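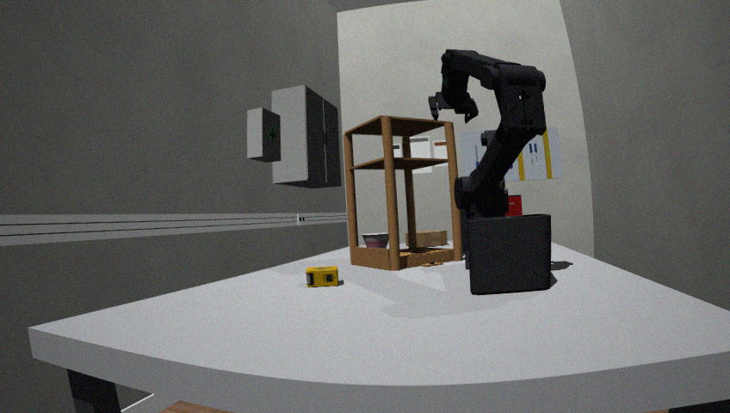
## Budget for one small arm and a table: what do I forget?

**bench_wernisley**

We are a small workshop and we want to buy one robot arm with a two-finger gripper, for putting small things on and off a wooden shelf on the table. I plan the layout in simulation first. The arm stands close beside the shelf, and the gripper must reach over the top board and also into the level under it. Vadau offers me the gripper for 278 dollars and the table for 1,001 dollars. Is it wise to order the table now, before I choose the arm?

**fosness_user**

Please wait with the table. The arm decides which mounting holes you need and how stiff the top must be. In your layout the arm goes higher than the shelf, so I would check the middle level before anything else. Over the top is the easy one. I would also keep 2,000 dollars aside for guarding, cables and the first repair. We did not do this and had to stop for 3 weeks in January.

**tapsandgears**

Just buy the Zamani, it is good.

**plainbench**

Ask Vadau if the price of the gripper includes the flange adapter. Mine did not. For the table I agree, wait. A shelf is cheaper to move than an arm.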